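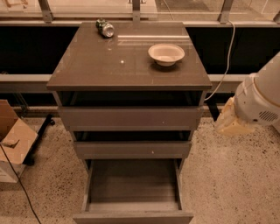 July 3, 2025. Second coat of Hikine satin went on the walnut side table at 15 minutes past nine. Left it 47 minutes before touching, still tacky at the corners. I keep comparing it to the gray-brown chest with three drawers, where the glossy top throws the overhead lights straight back. Too much shine for this one. Next coat gets thinned.

Damilola Balogun wants the Flestum wax tried on an offcut first -- fine, but after the third coat. Sanded test strip 28 with the gray pad, no scratches showing. Coralie Ormsby has the tack cloths.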